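Gekmont Household Skills Programme
Progress report to the Benkirane Fund, spring quarter

We were asked to report on whether the table-setting and clearing strand is doing what the original bid said it would. Our view is that it is doing part of it, and that the rest was promised too freely. The bid spoke of "lasting changes in domestic routine". After one quarter we can't show that, and we would be wary of any partner who claims they can.

Spending first. The strand has used £3,413 of its allocation, mostly on table linen, crockery and room hire at the Clekow site. Linen came in over budget. Checked cloths were chosen in preference to plain ones on the grounds that they make it easier to lay things straight. We have seen no evidence for this either way and would not pay extra for it again.

The strand ran 16 sessions against a target of 50 for the year. That is behind. The start was held up by the room not being ready until March, and two further sessions were lost to a heating fault. We don't think the full target can be reached without rushing, and rushed sessions are the ones where cloths get balled up and pushed in a drawer - exactly the habit the work is meant to shift.

The layout has been kept the same throughout: a low table with a cloth on it, a plate, a vase of flowers and a divided wooden box for small cloths. The tasks are moving a cloth on or off the plate, putting cloths away in the box, and leaving the table fit to use. It sounds modest and it is. Earlier versions had cutlery and glasses as well, and the notes from those are close to useless, as too much was going on at once to say what had gone well.
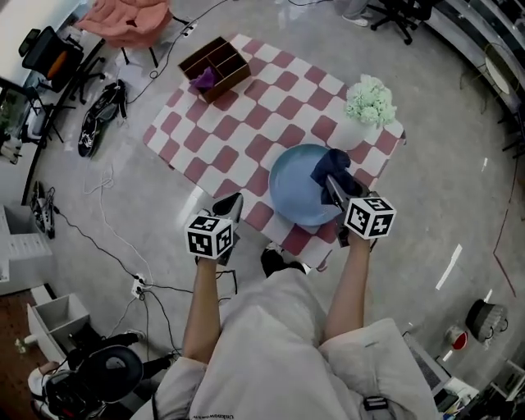

Clekow room: navy cloth at the rim of the blue plate, with a purple one in a front compartment of the box.

On the box we remain doubtful. The compartments suit small cloths, but a larger one has to be folded tightly to fit, and the session notes show people giving up on folding and stuffing it in. Kelletti, who supplied the box, have suggested a deeper version. We would like to see one tried before any money is committed.

The vase has been more trouble than it's worth. It stands at a back corner, and session leaders have asked for it to stay because a bare table "doesn't feel like anyone's home". That may be so, but it takes up space which could hold a second plate. We suggest taking it away for 4 sessions and comparing the notes.

Floor space also needs attention. Bags and leads are still being left beside the table. The room agreement asks for the floor to be kept clear and we have raised this again with the site.

For next quarter we ask the Fund to agree a lower yearly target, hold the linen budget where it is, and drop the phrase about lasting change from the published summary. If the Fund wants to keep that phrase, it will need to pay for follow-up visits, and none are costed at present.

Related items
Clekow room hire: terms and access
Winter quarter report
Linen and crockery: what we bought
Notes for session leaders

Contact the Gekmont programme office | © Gekmont | Back to top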